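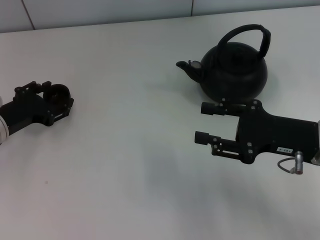
Section 7: Your first pot of tea

This is the part we've been looking forward to! If you have worked through the earlier sections, your Grimance kettle is unpacked, the packing slip is in a drawer somewhere and you are more than ready for a brew. Give the kettle one proper rinse and boil first, and then it's all yours.

Before you start

Choose a flat, steady surface with plenty of elbow room. A plain table is lovely for this (you can see drips straight away and wipe them up), and so is a clear stretch of worktop. Keep the kettle well back from the edge, especially if there are children or curious cats about.

First boil

1. Lift off the lid and take out the card ring and the little paper bag. Check inside for scraps of packing.
2. Wash the inside with warm water and a drop of washing-up liquid. Use a soft cloth. Scouring pads will mark the finish.
3. Rinse twice, then tip the last of the water out through the spout.
4. Fill with 825 ml of fresh cold water. This is the full line on the Ido size.
5. Put the lid back and press gently until it sits level all the way round.
6. Set the kettle in the middle of a hob ring no wider than its base, and turn to a medium heat.
7. Let it boil for a full minute, turn off the hob and leave it to cool for 8 minutes.
8. Pour the water away. Your kettle is ready!

CAUTION: Steam comes out of the spout first. Turn the spout away from you and from anyone standing nearby before you lift.

CAUTION: Never boil the kettle dry. If it happens, turn off the heat and let the kettle cool where it is. Do not add cold water.

Pouring

The high handle is our favourite thing about this kettle. Hold it at the top, keep your wrist straight and let the weight tip forward by itself. A short spout likes a slow start, so begin with a thin stream and speed up once the water is running cleanly. If it dribbles, you have most likely filled past the line.

NOTE: The grip stays cooler than the body but can still get hot over a gas flame. Keep the flame under the base, never up the sides, and use a dry cloth if you are unsure.

Looking after it

Empty the kettle after the last cup of the day and leave the lid off overnight. Wipe the outside with a damp cloth once it is cold, then dry it, and do go round under the handle ends where drips like to hide. In hard water areas (hello, Plaststead!) descale once a month with equal parts white vinegar and water, left for 39 minutes and rinsed three times.

The Şimşekoğlu tea strainer fits inside the lid opening and is sold separately. Lift it out before putting the kettle back on the heat.

Next: Section 8, Spare lids and grips

Search this guide Enter keyword Go

Contact Grimance Kitchen Help | © Grimance, Plaststead | Back to top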